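PC Hardware Basics, Unit 7: Inside a Desktop
Handout prepared by Ilona Kelemen

Read this before the lab. Unplug the computer, hold the power button for a few seconds, and touch bare metal on the chassis before you reach for any part.

Start with the processor. It sits in a socket with a metal retention frame and a lever. With the cooler off, the heat spreader is exposed. Keep your fingers off it. Old thermal paste comes off with alcohol and a lint-free cloth.
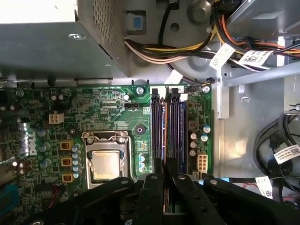 Chokes and capacitors close to the socket belong to the voltage regulator. They stand up from the board and are easy to knock, so lift tools straight out. SATA cables carry data only — power reaches the drives on separate wires.

Next, the power supply. Copy the model and wattage from its label onto your worksheet. Never open the unit itself. Trace each cable before you unplug it, and leave any tags on.

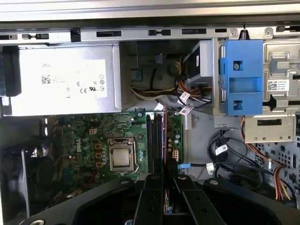 Fig. 2. Open Dell desktop: power supply at upper left, blue drive-release bracket to the right.

Sorting parts: small parts go into the holders by type. Screws from the drive cage stay separate from case screws, as the threads may differ. Worksheets go to room 231 by the end of the lab and count for 40 points out of 100.
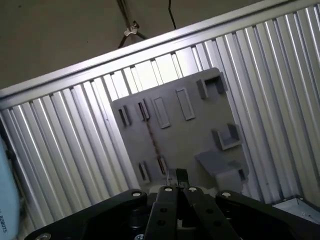
Emese Kiss asked whether the cooler screws should be loosened in any order. Yes — diagonally, a little at a time.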